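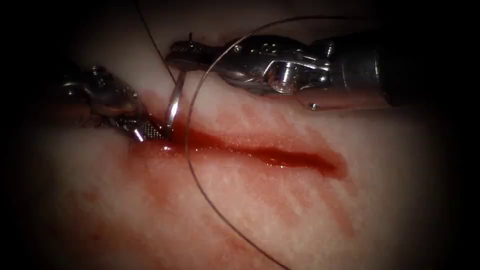 Two instruments, one curved needle and a great deal of thread at the start of a cut.

Chutima Saengthong would like you to stop asking when a robot will sew on your button.

"Everybody asks it," she says. "My dentist asked it with both hands in my mouth."

She has earned the question. Saengthong spent nine years running the repair room at Penano, a chain of alterations counters, where 20 menders got through coats, curtains and the occasional wedding emergency. For the past three she has worked at Lastier, a small outfit that studies how machines handle thread, cloth and other things that won't hold still. Her desk is between a surgical suturing group and a shelf of sad pillowcases. She considers the pillowcases the harder customer.

Can a machine do the mending yet? "It can do a stitch," she says. "A stitch and the mending are different jobs. Mending is finding the hole, finding the thread that matches, getting the sleeve flat, noticing the lining is about to go too, and then a stitch. We're pretty good from the word stitch onward."

Pretty good, I say, sounds like something a landlord would say about a boiler.

"Fine. We're good on Tuesday and then somebody changes the thread."

Thread is her subject, and she can go on about it through two coffees. A needle is a polite object, she says. It's stiff, it has one shape, and when you let go of the wrong end you can usually tell. Thread has opinions. It loops over the tool you're using, then over the tool you were about to use. A person sewing at the kitchen table is managing the slack with a little finger the whole time and couldn't tell you so under oath.

"I did it for nine years and didn't know I was doing it," she says. "Then I had to write it down for an engineer. It took me a month, and he sent it back with questions."
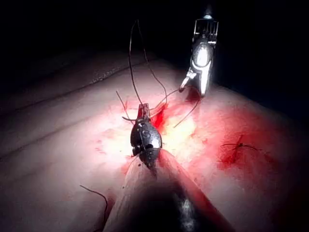
One knot tied and trimmed at right, and more thread in the air than anyone at the repair counter would put up with.

The surgical people, she'll grant, are ahead of everyone else in the building. They work small, they know roughly where the cut is, and they are allowed to spend real money on a pair of jaws. She goes next door to watch them with what she calls professional envy. "They get a needle that's already curved the way they want. They get a light pointed right at it. I had a window that faced a parking garage."

What they share is the knot. Lastier keeps a log of attempts on its cloth bench, and she pulls it up for me: 839 tries at a plain tied-off stitch this spring, of which 254 would have gone out the door at Penano. I ask if that is encouraging.

"It's encouraging if you didn't pay for the other coats."

She is less gloomy about the rest of the chores. Gilleo, the laundry firm that lends Lastier its worst linen, has a folding line that she thinks is decent with towels. Fitted sheets she won't discuss. Dishes she puts down as a maybe, given a kitchen that agrees to be rearranged around the machine. The shop floor is a better bet than the house, in her view, since a shop floor doesn't have a dog.

Her own yardstick is something called the Chrysikopoulos drawer, after the colleague who donated it. It holds a household's worth of put-off repairs: a coat with the pocket hanging, a cushion split at the piping, some socks that ought to be buried. The test is to empty it without human help. So far the drawer is as full as the day it arrived, apart from one sock, which went missing.

"I think a machine gets through it someday," Saengthong says. "I might be retired. I'd come back in to look at the hems."

She did the math once on what it cost to have the bench put a single button on a shirt, counting everybody's hours, and got $2,131. The shirt had been on sale. The button stayed on through one wash, and she wears it to meetings with the sleeve rolled up.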